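Home | Issues | Student Papers | Submit | Search

4.2 The bar task

The second task of the course was meant to be the easy one. Each team had to bring an open gripper down over a polished metal bar, close on it, and lift. We set aside 60 minutes for it in the June session. Most teams used the whole hour and then asked about the next one.

The difficulty was the shine. Students had trained their edge finder on 300 pictures of painted blocks, which are polite objects and stay the color they are given. A polished bar takes its colors from whatever is nearby. The software found edges in the reflections, measured them with great confidence, and steered accordingly. One team's log records 54 attempts, the last nine of them labeled "final."

Two fixes were allowed. The Kindard team lowered the exposure and kept only long, straight edges, so that a patch of dark reflection partway down the metal could no longer pass for the end of it. The Jorance team cleared the bench of clutter, an approach that worked well until they needed the bench. Adwoa Mahama, who graded both, gave them the same mark and wrote "see me" on one.

We also dropped the rule that fingers must be centered to the millimeter before closing. Parallel travel forgives a good deal, and the students had worked this out well before the instructors did. Figure 6 shows the stage at which the decision is made, with the fingers open on either side of the bar and the electronics still out on the white tabletop.

Contact: Student Papers desk, Honder Hall | Copyright February 28, 2022 | Back to top

Related items
Grading a robot that almost worked
Leitão gripper kit: notes from a second year
Why our edge finder likes mirrors

Figure 6. Gripper open over the bar, before closing.

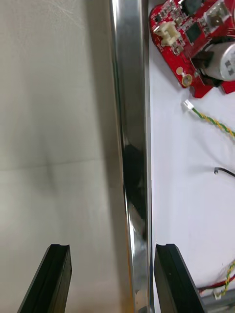 Surachet Duangkaew writes that he would have kept the centering rule for one more term, if only because students who skip it never learn how far off their calibration is, and he asks whether the attempt logs could be posted with the paper.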